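November
By our transport correspondent

Move the Bustos Road stop back

Stop 513 on Bustos Road was moved in spring so that Route 6 could turn without crossing the cycle lane. The new position is 300 metres further from the health centre, on the far side of the junction. I think the move was a mistake, and that it can be reversed at low cost.

The case for it rested on turning clearance. A full-length bus leaving the old lay-by had to swing into the opposite lane before taking the left into Clornent High Street. That was true of the old fleet. The operator, Revel, has since put shorter vehicles on the route, and these make the turn inside their own lane. I have watched them do it on the morning diversions, when the old lay-by is briefly back in use.

The second argument was time. The printed timetable allows the same number of minutes between the station and the High Street as it did before. If the new stop saves time, the saving has not reached passengers. What they have is a longer walk, uphill in one direction, with a signal crossing that gives pedestrians a short green and a long wait.

Shelter is the other matter. The old stop had a roof, a bench and a raised kerb. The new one has a pole and a timetable case. Low-floor buses need the raised kerb to work as designed, and without it the driver must deploy the ramp each time, which holds up the traffic the move was meant to help.
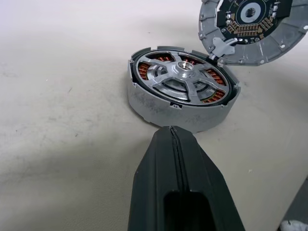
What should be done

Reinstate the stop in the old lay-by for Route 6 only. The Mokik coaches are longer and should keep using the new pole. The kerb is still there, and the work comes down to repainting the bay markings and moving a sign.

The council should also publish the turning survey, with the vehicle lengths it assumed. A request for it drew a one-page summary with no measurements. Anyone asked to walk an extra 300 metres in the rain is entitled to see the drawing.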